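Last updated: July
By Dariusz Wróbel, Urnbridge store

Progress report to the Lurent fund

Dear all, thank you again for the 2,555 pounds, which has gone further than I dared hope. We set out to bring 20 of the old sheet-metal bins back into proper use, and 14 are now scrubbed, straightened where they needed it and back at their stations — a lovely sight after such a slow spring! The rest are waiting at Jidstead, where Tzavaras have kindly lent us a corner to work in.

I should say that we are cleaning the bins and checking the rims, and leaving the surfaces bare. Old scuffs and chips on the walls stay as they are, and I have grown rather fond of them. The grey bins with sloping walls take the longest, as the corners hold on to dust and want a small brush and a good deal of patience. 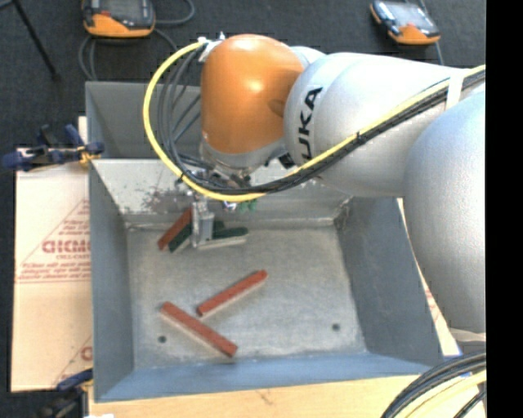
Will the remaining bins need more money? The present grant covers them, brushes and all, and we expect to spend nearly 9 pounds on each.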